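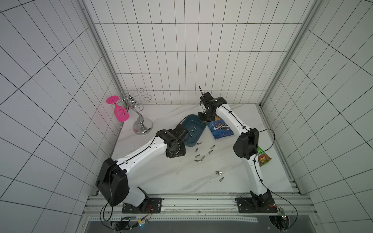
Thirteen Nights with the Trolik

I write reviews for a living, mostly blenders, so when Haugland offered me a loan of their two-armed Trolik sorting kit I said yes before I'd read the email to the end. The rent was due in November and they paid by the word.

The pitch was simple. You spill something small, the arms pick it up, you go to bed. I gave it screwdriver bits and a teal tray and left my snacks and the pink glass in there with it, figuring a real workbench is never tidy anyway.
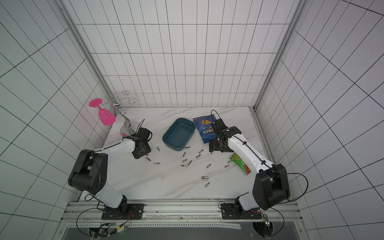 Bits on the marble top, tray still empty.

I pulled up a chair the first night and meant to stay five minutes. I stayed until two in the morning! There's something about watching a gripper hang over one little bit like it's choosing a chocolate – I forgot to take notes. My editor at Lomier wanted up to 76 words on "ease of setup" and I sent her a page and a half about the left arm.

I'd started talking to it by then. Small stuff, the weather, my sister's wedding. I'd say the right arm was the better listener (I know how that sounds). 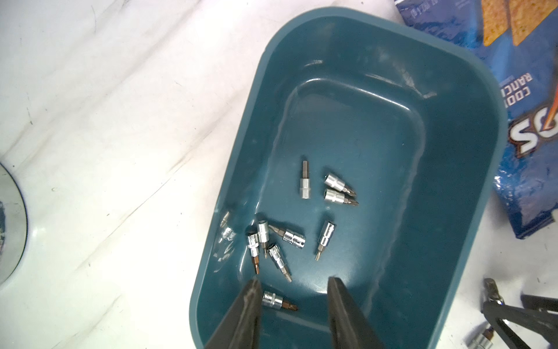 Close work over the tray, with one bit held off to the side.

My ex used to sort things too, buttons and coins and my spices, all with the same slow patience, and I used to find it maddening. I thought about that a lot that week. I even got as far as typing out a text, then deleted it and wrote 23 words on cable management instead.
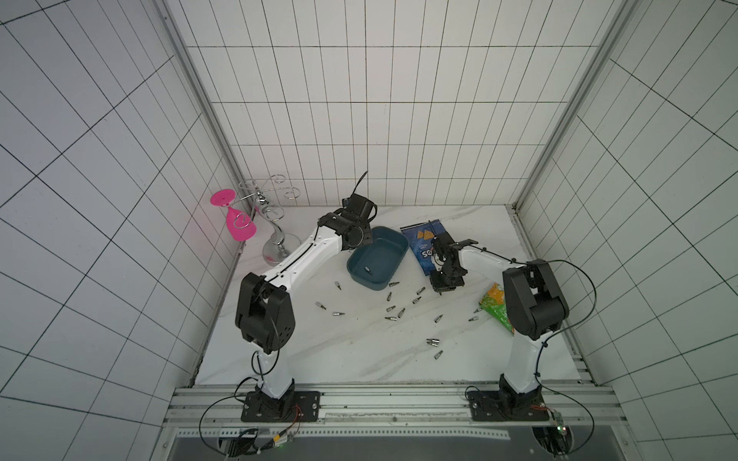 Haugland called on the last afternoon to ask where they should send the courier. I told them the Pidero people had booked me for their own kit and I needed the Trolik a while longer, for comparison. There was no Pidero booking. The woman on the phone said fine, take another week, and what did I think of it so far?

"Easy setup," I said, and dumped the tray out again.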